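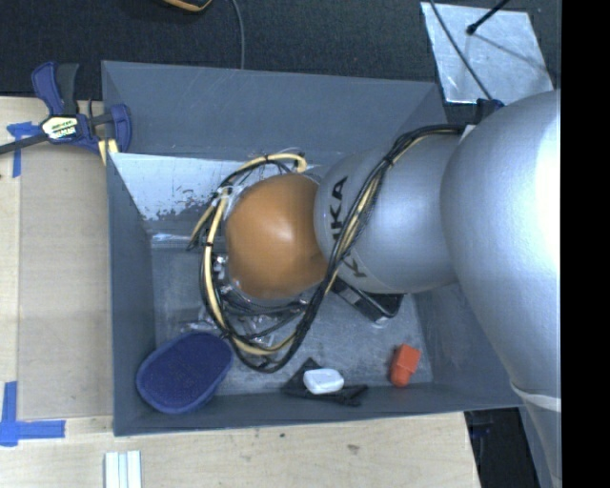

made it to the Mulomport open day, robotics hall, doors at 9 and I was there at 9:20 with wet shoes and no coffee. gonna post as I go, sorry for the spam

1/ first stop is the bin picking bench. gray bin, KUKA arm, orange cap on the end of it, pile of stuff on the bottom. Laurinda Henriques is running the demo and talks faster than I type

2/ the job: arm reaches in, finds a thing, takes it out, puts it somewhere else. repeat. no fixed spots, no trays, nothing lined up for it. she says people walk past bc it looks easy and then stay for half an hour. I am people

3/ stuff in there rn: a dark blue oval pad leaning up in the corner, crinkly clear plastic, a little white case, a small orange-red thing. someone's bathroom drawer basically

4/ asked which one it hates. "anything clear." no hesitation at all. you look at a clear thing and you mostly see the bin through it, plus glare. same problem for the camera apparently

5/ and of course there's more than one clear thing in the bin. cruel

6/ guy next to me: why not just paint the bin black. Laurinda: tried it, then you lose the black stuff. he nodded like he'd been told off lol

7/ the CABLES. I had no idea how much of a robot arm is just cable management. big fat bundle, black and pale yellow, tied together, looping round the end and right across the KUKA lettering. she says a good chunk of her week is routing those so they don't snag on the rim

8/ she let us do the "choose an item" thing. you say what you want, they type it in. a kid asked for the orange one. it got it first try!! whole row clapped. kid bowed

9/ I asked for the crinkly plastic. three goes. nope. dropped it twice, third time it just sort of hovered and backed out. felt personal

10/ the numbers on the handout, copying them before I lose the sheet: 497 picks yesterday in rehearsal, 207 different objects in the full set. the sheet doesn't say how many of the picks were good ones so I asked. "most." ok

11/ the big thing for the team is not the grabbing, it's knowing you grabbed. arm comes up, is there something on it, is it one thing or two stuck together. Laurinda said two-at-once is the error customers phone up about

12/ coffee located. behind the stairs. line is bad

13/ bumped into Leif Isaksson in the coffee line, haven't seen him since the Clatolora job. he's looking at arms for a returns warehouse. his whole problem is returns come back in any old state, half opened, bag inside a bag. he'd been at the bin bench before me and had also asked for the plastic. it also said no to him

14/ his question, which I'm stealing: what does it do when it gives up. does it stop and wait for a person, or push the thing aside and carry on. going back to ask

15/ ok back. answer: it nudges the pile and tries again, up to a limit you set. after that it flags it and moves to the next item. you end up with a bin of leftovers that a person does by hand. Laurinda was pretty upfront that there's always leftovers

16/ Leif wrote that down and underlined it

17/ also learned why there's a clamp on the bin. first version had no clamp and the arm leaned on a corner and pushed the whole bin over in front of visitors. now there's a clamp, blue, same kind you'd have in your garage. and blue tape on the tabletop. she said tape is the most used tool in the lab

18/ I love that so much. arm that costs more than my car, tape to mark the table

19/ talk upstairs by Silvia Paulík on safety zones, going for the first half only, my feet hurt

20/ notes from that, very rough: slow speed when people are near. slow is not the same as safe, depends what's on the end. a blunt tip and a blade are different conversations. do the risk assessment with the actual tool and the actual load, and do it again when you swap the tool. she said that last bit twice

21/ someone asked can you just put up a fence. yes. fences are great. she was very pro fence

22/ q from the back about noise. she said go stand by a vacuum pump for a shift and then come back and talk to her. laughter. I think she meant it tho

23/ Jalali had a palletizing cell at the far end, all boxes, all the same size. super fast and I got bored in two minutes?? after the bin bench it's like watching someone stack chairs. sorry Jalali. the free pen is good

24/ Eliécer Apaza on that stand did make a fair point, if your boxes ARE all the same size then you don't need the clever one. he's sold plenty of the boring kind. told me people come in asking for the clever kind and leave with a conveyer and a stop gate

25/ price q. everyone got vague. one stand said "it depends" and handed me a mint

26/ hands on session at 2, almost 100 people signed up and there's one pendant per group so you get a couple minutes each. Idalina Brandão was helping our group and she is a saint. I jogged the arm the wrong way twice. left is not left when you're standing on the other side of it

27/ her tip: stand where the robot stands. as in face the same way the base faces before you touch anything. then left is left. wish I'd had that ten years ago

28/ also she made us all find the stop button before we were allowed to find any other button. good

29/ last look at the bin bench on my way out. two kids arguing over what it should go for next. Laurinda drinking tea with her eyes shut. she's got another round of it tommorow

30/ takeaways for my lot at Dullow since you'll all ask: our parts are mixed but none are clear, which helps. some are shiny, which doesnt. leftovers bin needs a person and that person needs to be in the budget. ask for a trial with OUR parts, not theirs. Laurinda said mail her a box and she'll run it

31/ so I need a box of parts packed up by end of the week, mixed, don't clean them, don't pick the nice ones. include the bent brackets

32/ and to the two people asking, yes it's open again in December, sign up is on the Mulomport page, bring your own lunch, the sandwiches were gone by noon

33/ train's here. will fix typos later (wont)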